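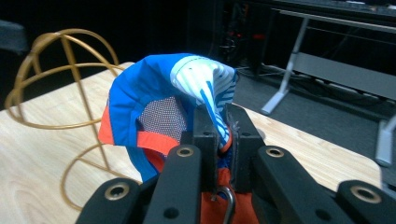 Ticket 243
Product: Preltow wire cap stand, single
Raised by: Hacer Eren, Kozan (shop)
Handled by: Güven Uçar, Clulell customer support
Opened: 27 July 2018
Status: closed

Problem as reported

We bought 16 of the Preltow stands in April for the front tables. Most are fine. On two of them a cap won't stay where it is put. It goes on straight and after a while it has turned to the left, and if someone brushes the table it slides down at the back and ends up hanging off the top loop. The worst one is the stand we use for the blue cap with the striped panel. That cap is soft, with no stiffening in the front, so it folds in on itself as soon as it slips and looks like something left over from the bin.

I have tried a different cap on the same stand and it does the same, only more slowly. I have also tried the blue cap on one of the good stands and it stayed put all day. So I think it is the stand.

We would like either two new ones or instructions for putting these right.

Hacer Eren

First reply

Thank you for the clear report. Before we send anything out, please try the following with the worse of the two stands.

1. Take the cap off and put the stand by itself on a flat table. Use a table you know is level, and keep clear of any stain, hole or old glue mark, as the base is thin rod and will pick up small bumps.

2. Press lightly on the base hoop at the front, then the back, then each side. Tell us where it rocks, if it does.

3. Look at the upright from the front and then from the side. It should be straight both ways. The top loop is meant to be tilted, so please don't bend it level.

4. Turn the stand a quarter turn on the same spot and press again. If the rocking moves round with the stand, the base is out. If it stays in the same place, the table is.

Please let us know which table you used as well.

Güven Uçar
Clulell

Reply from shop

Done on the pale wooden table in the back, the one with rounded corners. We normally use it for unpacking and steaming. 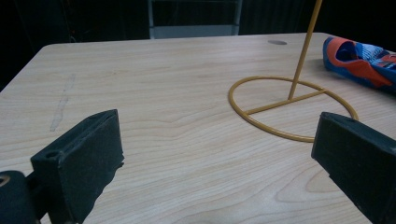

Results:

Base rocks when pressed at the front and at the back. Doesn't rock at the sides. After the quarter turn the rocking moved with it, so it is the base. I repeated it twice to be certain and got the same answer.

Upright looks straight from the front. From the side I think it leans back a little, but I don't have anything to check it against except the door frame. With my phone propped up next to it, there is a gap at the top that I could get a pencil into.

The second stand rocks less. Its upright looks straight.

One more thing - both of the bad stands came out of the same carton. It had a dent in one corner when it arrived. We didn't report it then as the stands inside looked all right.

Hacer Eren

Second reply

That fits with the base hoop having been pressed out of flat. When the hoop isn't flat the upright leans, and the cap creeps towards the low side. A heavy cap with a stiff front grips the loop well enough to hide the fault, while a soft one doesn't.

It can usually be put right by hand. Please don't use pliers, they mark the coating.

Hold the hoop flat on the table with one hand on each side. Find the part that sits up. Press it down slowly with your thumbs, let go, and check. Small presses work best, as it is easy to go too far and then you have to turn it over and do the same from underneath.

When the base sits flat, check the upright again. If it still leans, hold the base down and push the upright forward from low down, close to where it meets the hoop. Pushing from the top only bends the loop.

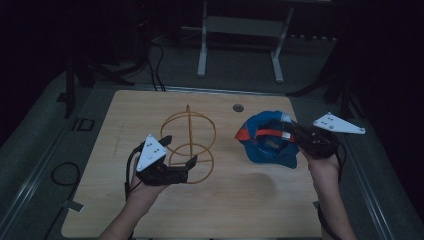

Put the blue cap back on last. Set the back of the cap over the loop first, then bring the front down, and leave the peak pointing straight ahead. If you keep the strap on the cap done up on a middle hole it will hold better.

Leave it for a day and tell us how it goes. If either stand still lets the cap turn we will replace both from the Nerkdale warehouse, no need to send the old ones back.

Güven Uçar

Reply from shop

Second stand took a couple of presses and is now flat. Cap hasn't moved since yesterday morning.

First stand took much longer, nearly 11 minutes, and I did have to turn it over once. Base is flat now. The upright is better, though I can still see a slight lean if I look for it. The blue cap has turned a little overnight but hasn't slipped off. I have moved it to one of the good stands and given this one a stiffer cap, and that is staying on.

I would still like one replacement if that is possible. The second one we will keep.

Hacer Eren

Closing note

One Preltow single stand sent from Nerkdale at no charge. Dented carton noted on the order. Customer has been asked to report damaged cartons on arrival next time, even when the contents look sound.

G.U.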